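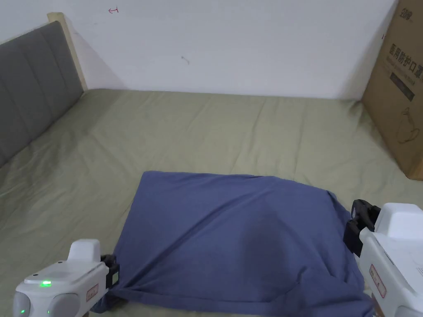
Guests notice the bed before they notice anything else in the room, according to one housekeeping manager at Van der Linden, and a pillowcase with its corners in the wrong place is enough to bring a call down to reception. Remarks of that kind came up often during the winter trial of a new bed linen range from Dresa, which goes on general sale to guest houses, small hotels and holiday lets from today.

April 30, 2025 - Dresa, the bedding supplier, has launched Drillavine, a range of coloured sheets and pillowcases for places that make up beds every day. It replaces the company's older white-only guest range, which will stay in stock until the remaining sets are sold.

Drillavine comes in four colours: sage green, slate blue, oatmeal and a dark grey. Sheets and pillowcases are sold separately, so that owners can put a blue pillowcase with a green sheet or keep the whole bed the same. Dresa said most of the early orders have been for mixed colours, with sage sheets the most popular choice.

The pillowcases have been cut a little wider than those in the old range. Staff who took part in the trial had said the earlier ones were tight at the corners, and that a full pillow had to be pushed in and shaken down before it would sit properly. The opening is now on the short side with a deep inner flap, and there are no buttons or ties.

Sheets are available flat or fitted, in single, double and king sizes. The fitted sheets take mattresses with a topper. All items can be washed with other colours after the first wash and can be tumble dried on a low setting. Dresa does not claim that the sheets will come out of the dryer without creases, and suggests taking them out promptly and folding them while still warm.

The trial began in January at six guest houses run by Van der Linden and lasted nearly three months. Rooms were made up as usual by the regular staff, who filled in a short form at the end of each week. Two changes were made as a result. The care label was moved to the inside of the flap, and the size is now stitched in the hem of each sheet so that it can be read when the sheet is folded on a shelf.

Laundry for the trial was handled by Nistodura, which will also offer Drillavine on hire to its existing customers. Hire sets are collected and returned weekly.

Fabric samples in all colours can be requested from the Dresa trade desk. Orders placed before the end of the month after launch will be delivered free of charge.

ENDS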